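Category: Kitchen & Pantry / Monthly Checks

Toast corner, safety check with comments
Checked by: Emese Antal, February 8, 2026
Room: Ollura kitchen, table by the window

1. Plug and wall socket: OK. No brown marks, the plug sits tight.
2. Cord: OK. It was too long in December, now it is tied with a clip.
3. Crumb tray: NOT OK. Nearly full. Please empty it after 6 breakfasts at the latest.
4. Paper towels and cloths: OK, moved to the Dudás shelf.
5. Extinguisher no. 334: OK, the pin is in and the seal is not broken.
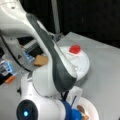 6. Food and dishes on the table: OK with comment. Bread which is waiting must not lie on top of any machine or against its side. I ask also that every lid has a knob you can hold well, like the red one on the white round container, so people do not lift the lid by the rim and burn the fingers. A plate should stand fully on the table, with free space to the edge.
7. Burn gel in the first aid box: missing. I ordered one from Siltis.

Next check in 9 weeks. If you smell burning before this, pull the plug and write me.

Comments (3)

mirtill_k: I emptied the crumb tray this morning. It was really a lot.

Trustanis desk: Can we get a second clip for the kettle cord? Same problem there.

Emese Antal: Yes, I have two more in the drawer, take one please.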